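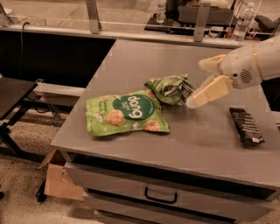

I've gone back to taking the slow train to Narnville, the one that stops at every halt with a bench and a lamp post, and I'm a bit smitten with it. The fast one gets in well before lunch and costs more than I want to admit to. The slow one takes 3 hours, changes at Jenden, and nearly always gives me a window seat.

The change is the bit people moan about. You get off, cross the footbridge, and wait on a platform that has been done up in a shade of mustard I can't say I care for. But there's a little waiting room at the far end (go past the bike racks) and in June it's lovely with the door propped open. I read two chapters of my library book in there last time and very nearly missed the connection!

After Jenden the line follows the river for ages. I always mean to get on with some work and never do. There are allotments, then a long stretch of reeds, then the backs of the houses at Holroyd with all their trampolines and half-built sheds — I've been watching one of those sheds go up since spring and it still hasn't got a roof. I'm quite invested in it now.

Food-wise I've given up on the trolley, which comes round when it feels like it. I pack snacks the night before, something salty and something sweet, and a flask of tea. The salty thing is usually gone before Holroyd. I did try bringing a proper salad once and ended up with dressing all down my sleeve, so that was the end of that.

A ticket tip if you're tempted: buy it in two halves, splitting at Duvon. Same train, same seat, you don't even have to get off, and mine came out cheaper by more than 3 pounds each way. The machine won't suggest it, so you have to ask at the window, and the window shuts at four.

Next month I'm going to try staying on to the end of the line. I've never been past Narnville and I've no idea what's there, apart from a beach and a bus home.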